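Your planner should be boring

I've been writing control and planning code for a living for long enough to have picked up some grudges, and the biggest one is about clever planners. You know the kind. Somebody shows a demo where the arm swoops around a pile of shirts on a path no person would have dreamed up, everybody in the room goes "ooh," and I'm sitting there thinking, okay, now tell me what it's going to do next time!

Last April, Kaede Ikeda and I swapped out the planner on Fluma, our cloth-handling stack. The old one sampled fresh every cycle. It was fast and kind of beautiful, and when a grasp went wrong we could stare at the logs for a whole afternoon and never get the same motion twice. The new one picks from 60 canned approaches, scores them, takes the best, and nudges it a little at the end. That's the whole thing. Dong-geon Han called it "a lookup table with manners" and I've decided to take that as a compliment.

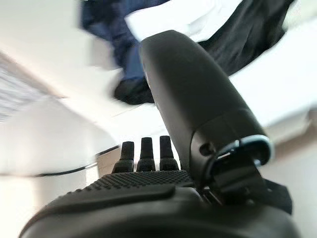
What we got for it was bugs we could hold still. Before, I'd have sworn our trouble was perception (it's always perception, ask any planning person). With repeatable motions we could replay 100 bad grasps and look for what they had in common, and a big pile of them came down to timing. The wrist camera's timestamps were running behind the joint readings, so the controller was closing on where the fold used to be. A plain old software mistake, sitting there for months, and all that lovely random motion had been hiding it.

Morven Imrie thinks I'm overdoing this. Her point is that 60 approaches will run out on us the first time we get a really ugly tangle, and she's right, they already have. We added 7 more. She rolled her eyes at me, and fair enough, I can see where that road goes.

But I'd still start there. Get the dull version running, fix your clocks, write a replay tool before you write anything else, and then go be clever in the one spot where the dull version keeps losing. For us I think that's the last few centimeters before the fingers close, and Kaede already has a branch going for it.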